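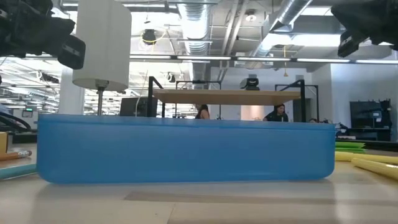 The blue container on the bench at Rotanside's open day, 2022-11-18.

The engineer who shows me the bench has given the tour nine times since lunch and has stopped apologising for the pool noodles. "We tried proper test materials," she says. "They cost more and the kids didn't want to hold them."

Rotanside keeps two arms at this bench, and visitors crowd in behind the shelf to watch. I ask what they hope to see. "A disaster, mostly," she says. "One bloke asked if it could do his dishes. I said it could do up to two cups before lunch, if he wasn't fussy about the cups."

Her own favourite part of the job is foam. "It squashes, it springs back, it's a different shape every time you pick it up. A steel block is good manners by comparison."

And the pencil? "Mine - I've been looking for that."

She came here from Ackermann, where the machines lived behind a fence and so, she says, did the staff. Does she miss it? "The parking was better." The next open day is in December, at the Nondesgate site. She has already asked for a chair.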